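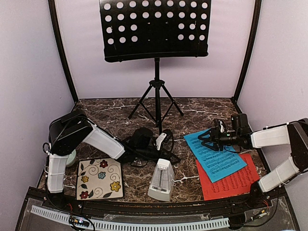 메트로놈을 쓰면 음악이 딱딱해지니까 그만 쓰는 편이 좋다는 댓글이 지난 글에 달렸습니다. 이어서, 취미로 하는 사람은 발로 박자를 맞추면 충분하고, 보면대도 책꽂이에 악보를 기대어 놓으면 필요 없다고 하셨습니다. 짧은 댓글이었는데 저는 며칠 동안 그 말을 생각했습니다.

2025년 12월 4일 · 읽는 시간 2분

답글을 쓰다가 너무 길어져서 따로 글을 씁니다. 먼저, 댓글을 읽고 기분이 나쁘지 않았습니다. 절반은 맞는 말씀이라고 생각합니다. 저도 처음에는 보면대 없이 연습했고, 메트로놈은 서랍 안에 오래 있었습니다. 그런데 지금은 두 물건이 다 연습 자리에 나와 있고, 아마 계속 나와 있을 것입니다. 왜 그렇게 되었는지 천천히 적어 보겠습니다. 한국어로 음악 이야기를 쓰는 것은 아직 어렵습니다. '박자'와 '박'과 '빠르기'를 자주 헷갈립니다. 틀린 곳이 있으면 알려 주세요.

저는 비올라를 합니다. 잘하지는 못합니다. Vulberg에 살 때 배우다가 그만두었고, 한국에 와서 한참 지난 뒤에 다시 시작했습니다. 악기를 다시 꺼낸 날은 마지막으로 연습한 날에서 1,411일이 지난 날이었습니다. 수첩에 마지막 연습 날짜가 적혀 있어서 계산할 수 있었습니다. 그날 활 털이 많이 빠져 있었고, 줄 하나는 조율하다가 끊어졌습니다. 그래도 소리가 나기는 했습니다. 옆집에 미안한 소리였습니다.

지금의 연습 자리는 5월에 만들었습니다. 벽은 보라색이 조금 섞인 회색이고, 바닥은 갈색 대리석 무늬에 하얀 줄이 들어 있습니다. 바닥 무늬는 처음에 마음에 들지 않았습니다. 연필이나 작은 송진 조각을 떨어뜨리면 무늬하고 섞여서 찾기가 힘듭니다. 지금은 정이 들었습니다. 한국어에서 '정이 들었다'는 말을 바닥에도 쓸 수 있는지 잘 모르겠지만, 저는 쓰고 싶습니다.

보면대 이야기

처음 몇 달은 댓글에 쓰신 것과 똑같이 했습니다. 책꽂이 셋째 칸에 악보를 기대어 놓고 서서 연습했습니다. 문제는 높이였습니다. 셋째 칸은 낮고 넷째 칸은 높았습니다. 낮은 칸을 보면 고개가 숙여지고, 고개가 숙여지면 악기도 같이 내려갑니다. 비올라는 무거운 편이라서 한 번 내려가면 다시 올리기가 싫어집니다. 연습을 끝내면 목 왼쪽이 아팠습니다. 저는 나이가 들어서 그런 줄 알았습니다.

그 후에 Tomoana라는 중고 악기점에 줄을 사러 갔다가 까만 보면대를 보았습니다. 판에 동그란 구멍이 줄을 맞추어 뚫려 있는, 학교 음악실에서 많이 보는 모양입니다. 밑에는 다리가 세 개 있고 기둥은 하나입니다. 아래쪽 턱이 살짝 휘어 있는데, 저는 이 부분을 제일 좋아합니다. 악보도 놓고 연필도 놓습니다. 접는 보면대도 가게에 있었고 값이 더 쌌습니다. 하지만 접는 보면대는 접을 수 있으니까 저는 접어서 넣어 둘 것이고, 넣어 두면 꺼내지 않을 것입니다. 저는 저를 잘 압니다.

집까지 들고 오는 길이 힘들었습니다. 버스에서 다리가 자꾸 벌어져서 앞에 앉은 분의 가방을 건드렸습니다. 죄송하다고 세 번 말했습니다. 그분이 연주하는 사람이냐고 물으셔서 아니라고 대답했는데, 내리고 나서 후회했습니다. 연습하는 사람이라고 대답할 수 있었습니다.

판의 구멍은 왜 있는지 궁금해서 찾아보았습니다. 무게를 줄이려고 뚫는다는 글도 있었고, 소리가 판에 막히는 것을 줄이려고 뚫는다는 글도 있었습니다. 어느 쪽이 맞는지 저는 판단하지 못하겠습니다. 제가 느낀 것은 하나입니다. 얇은 종이를 한 장만 놓으면 구멍이 있는 자리에 연필로 쓸 때 종이가 푹 들어갑니다. 두꺼운 종이를 뒤에 한 장 대면 괜찮습니다.

보면대가 생기고 나서 목이 덜 아픕니다. 실력이 늘었는지는 모르겠습니다. 다만 악보가 언제나 그 자리에 있으니까, 물을 마시러 가다가도 한 줄을 해 보게 됩니다. 책꽂이에 기대어 놓았을 때는 그런 일이 없었습니다. 책을 꺼낼 때마다 악보가 쓰러져서, 쓰러진 채로 두는 날이 많았습니다.

파란 종이와 빨간 종이

저는 악보를 색종이에 인쇄합니다. 파란 종이에는 지금 배우는 곡, 빨간 종이에는 전에 배웠는데 자꾸 잊어버리는 곡을 인쇄합니다. 흰 종이에 모두 인쇄했을 때는 영수증하고 고지서하고 악보가 한 덩어리가 되었습니다. 한번은 전기 요금 고지서를 악보 파일에 넣고 연습실까지 가져간 적도 있습니다.

색이 있으면 금방 찾습니다. 단점도 있습니다. 빨간 종이는 오선이 잘 안 보입니다. 저녁에 불을 하나만 켜면 둘째 줄인지 셋째 줄인지 알 수 없어서, 음을 반쯤은 기억으로 연주합니다. 잊어버리는 곡을 잘 안 보이는 종이에 인쇄한 것은 좋은 선택이 아니었습니다. 다음에는 연한 노란색을 사려고 합니다. 그런데 지난번에 산 종이가 100장 묶음이고, 아직 많이 남아 있습니다. 아까워서 당분간은 그냥 씁니다.

파란 종이에 있는 것은 Zovach 연습곡집에서 가져온 곡입니다. 음이 아주 많습니다. 처음 보면 벌레가 줄을 서서 가는 것 같습니다. 연습곡집은 헌책으로 샀는데, 전 주인이 쉬운 곳에만 손가락 번호를 써 놓았습니다. 어려운 곳에는 물음표가 있습니다. 저도 같은 곳에서 모르겠어서, 그 물음표를 지우지 않았습니다.

메트로놈 이야기

이제 댓글의 중심으로 가겠습니다. 제 메트로놈은 하얀 피라미드 모양이고, 앞 덮개가 반투명이라서 안에 있는 추가 보입니다. 태엽을 감아서 씁니다. 휴대 전화에도 무료 메트로놈이 있고, 저도 그것을 먼저 썼습니다. 정확하기로는 휴대 전화가 더 정확할 것입니다. 그런데 휴대 전화로 박을 들으면 중간에 메시지가 옵니다. 메시지를 읽으면 연습은 끝납니다.

태엽 메트로놈은 평평한 곳에 놓아야 합니다. 조금만 기울어도 소리가 '똑, 딱'이 아니고 '똑딱, 쉬고, 똑딱'이 됩니다. 저는 처음에 이것을 고장이라고 생각해서 Tomoana에 다시 가져갔습니다. 가게에서는 밑에 얇은 책을 한 권 받쳐 주고 끝이었습니다. 메트로놈이 고장 난 것이 아니고 우리 집 선반이 기울어 있었습니다. 그래서 지금은 바닥에 놓습니다.

음악이 딱딱해진다는 말씀은 맞습니다. 처음부터 끝까지 켜 놓고 연습한 날에 녹음을 들으면, 박은 맞는데 재미가 없습니다. 문장을 한 글자씩 똑같은 힘으로 읽는 것 같습니다. 저는 한국어를 처음 배울 때 그렇게 읽었기 때문에 그 소리를 잘 압니다. 안.녕.하.세.요. 모든 글자가 바르고, 아무도 그렇게 말하지 않습니다.

하지만 메트로놈이 없으면 저는 어려운 곳에서 느려지고 쉬운 곳에서 빨라집니다. 그리고 느려진 것을 모릅니다. 혼자 연습할 때는 어려운 곳에서 감정을 많이 넣었다고 생각했는데, 켜 놓고 해 보니 감정이 아니라 겁이었습니다. 발로 박자를 맞추는 방법도 해 보았습니다. 제 발은 제 편이라서, 손이 느려지면 발도 같이 느려집니다.

그래서 지금은 이렇게 합니다. 새 곡은 먼저 메트로놈 없이 읽습니다. 틀려도 끝까지 갑니다. 그다음에 켜고, 제가 할 수 있는 속도보다 조금 느리게 놓고, 어려운 두 마디나 네 마디만 합니다. 어려운 곳이 지나가면 끕니다. 마지막에는 끈 채로 한 번 연주합니다. 소리가 없어진 뒤에도 머릿속에서 잠깐 똑딱거리는데, 그 잠깐 동안의 연주가 제일 마음에 듭니다.

태엽이 다 풀리면 추가 점점 작게 움직이다가 섭니다. 저는 그때 쉽니다. 타이머가 울리는 것보다 부드럽고, 물 한 잔 마시기에 좋은 때입니다. 다시 감을지 그만할지도 그때 정합니다. 연습을 더 할 마음이 있으면 손이 먼저 갑니다.

꽃무늬 매트

메트로놈 옆에는 네모난 매트가 있습니다. 크림색 바탕에 덩굴과 잎이 있고, 빨간색, 파란색, 노란색 꽃이 있습니다. 원래는 식탁에서 쓰는 매트입니다. Sukley에 여행 갔을 때 시장에서 샀고, 그때는 두 장이었습니다. 한 장은 카레 자국이 지워지지 않아서 지금은 싱크대 아래에 있습니다. 남은 한 장을 식탁에 혼자 놓으니 짝이 없는 것 같아서 연습 자리로 옮겼습니다.

쓰임이 많지는 않습니다. 송진, 조율기, 악기를 닦는 천을 올려놓는 날이 있고, 아무것도 올려놓지 않는 날이 있습니다. 송진 가루가 묻으면 창밖에서 털면 됩니다. 연습 자리에 있는 물건은 대부분 저에게 무엇을 하라고 말하는 것 같습니다. 보면대는 서라고 하고, 메트로놈은 맞추라고 합니다. 매트는 말이 없어서 좋습니다.

연습 기록

댓글 아래에 다른 분이, 그러면 일주일에 얼마나 연습하느냐고 물으셨습니다. 부끄럽지만 적습니다. 11월 한 달은 모두 628분이었습니다. 연습한 날도 있고 안 한 날도 있습니다. 긴 날은 한 시간이 넘고, 짧은 날은 조율만 하고 다시 케이스에 넣었습니다. 조율만 한 날도 기록에 씁니다. 안 쓰면 다음 날에도 하기 싫어집니다.

기록은 종이 달력에 연필로 합니다. 앱도 써 보았는데, 연속 기록이 끊어졌다고 슬픈 얼굴 그림이 나와서 지웠습니다. 달력은 표정이 없습니다.

댓글 쓰신 분께 드리는 답을 다시 정리하면, 저는 메트로놈을 버리지 않지만 더 자주 끄겠습니다. 보면대는 양보하지 않겠습니다. 혹시 책꽂이로 오래 연습하셨는데 목이 괜찮으시면, 책꽂이 높이가 얼마인지 알려 주시면 좋겠습니다. 진심으로 궁금합니다.

그리고 비올라 음자리표를 빨리 읽는 방법을 아시는 분도 댓글을 부탁드립니다. 저는 아직도 가운데 줄부터 손가락으로 짚으면서 올라갑니다. 빨간 종이에서는 더 오래 걸립니다.

문의는 방명록에 남겨 주세요 | 글과 사진의 무단 복사를 금합니다 | 맨 위로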